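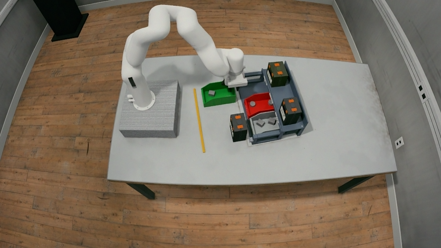 White arm over the gray table, green tray near the gripper.

Stustorell Hall – fan meeting, pre-show check
Wednesday, doors 5:30 p.m.
Checked by: Bit-na Joo

Fire exits – OK. Rear left door sticks, push hard.
Seating – 173 set out, limit 200. OK.
Stage steps – loose tape on second step. Redone.
Handheld mics – OK, spare batteries with Thitima Srithong.
Lighting rig – safety cables on. Tag 3479 hard to read, replace.
Autograph line barriers – two short. Hitel sending more by 4.
First aid kit – no cold packs. OPEN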